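Plornside Hostel Changes Its Bedding Rules Before the Rains

July 28, 2019

The women's hostel on Grewal Road in Plornside will give every resident a second blanket from next month, the hostel office told residents in a notice this week. The hostel has 314 residents, and most of them are nursing students and office workers who come from other districts.

Until now each resident received one blanket and two sheets on the day of arrival. Washing was done once in two weeks. In the rainy months the laundry needs much longer to dry, and many residents had to borrow from a roommate or buy a blanket in the market, where the price starts from 400 rupees.

"I wrote my first complaint in February, when the nights were cold," said Urmila Yadav, who lives on the second floor. "The answer came in July, but it came, and I am happy with it."

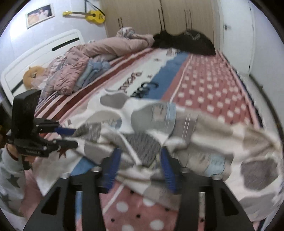 A white blanket with a blotch print in gray and light blue, over a pink dotted mat.

The new blankets will be bought from Sirero, a textile shop near the bus stand. The hostel has ordered 700 pieces, so that the old ones can also be replaced. Warden Shanti Ahuja said the old blankets which are still in good condition will be washed and given to the night shelter behind the railway station.

Residents will not pay for the second blanket. The deposit for bedding stays the same, and it is returned when the room is given back. A lost blanket must be paid for at the shop price.

Not all residents are satisfied. Madhu Katiyar, a student in her last year, said the rooms have very little space to keep extra bedding. She asked the office to put one more shelf in each room. Ms. Ahuja answered that shelves are planned for the ground floor first, but she did not give a date.

Blankets can be collected from the store room between 5 and 7 in the evening. Residents should bring their room card.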